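Home Projects Tutorials Club Nights Parts Library Contact

Recording pick-and-place demonstrations with the hand-held gripper

April 27, 2021
5 min read

This tutorial covers the second unit of the Uvden student robotics project. It assumes you have assembled the gripper, flashed the Karpenko logger and completed the bench check from March. You will record a set of grasps by hand and prepare the files for training.

1. Select objects

Choose small household items that differ in stiffness. Each pair needs at least one soft item with no fixed shape and one packaged item with flat sides. A tissue packet is a good starting point. Avoid anything heavier than 700 g, as the finger linkages flex past that load and the recorded jaw width is no longer reliable.

2. Set the gripper

Open the jaws fully, then close them until the pads touch. Enter both readings in the calibration file. Repeat if the closed reading drifts by more than 2 counts. Check the pivot pins for play before every session.

3. Record soft items first

Approach slowly and close until the fabric stops shifting between the pads. Hold, lift, move, release. 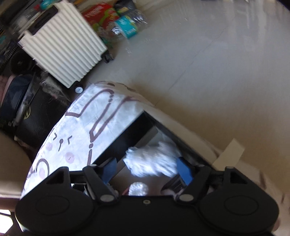
Keep your wrist speed low through the lift. Fast movement blurs the wrist view and the Mukby tracker will drop the pose. If the log shows a gap longer than 80 ms, discard the take and record it again. Do not trim around the gap, as the timestamps will no longer line up with the jaw data.

4. Record packaged items

Grip a packet by its two ends and keep the pads level. Squeeze only enough to hold the weight. Over-closing buckles the wrapper, and the model will learn that jaw width as the target. Vary the starting angle between takes. 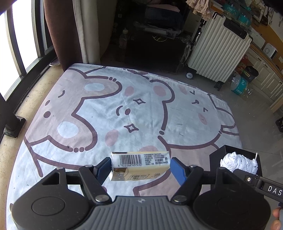

Skakell commented that level pads were the hardest part for a first-year group, and that practising ten grasps with the logger off cut their rejected takes by half. The same comment recommended changing operators often, as tired hands start to over-close.

5. Export

Run the export script from the project folder. Our reference set came to 1,798 takes after rejects were removed. Check that every take has a matching jaw file, then copy the folder to the club drive using the naming scheme from unit one. Training is covered in unit three.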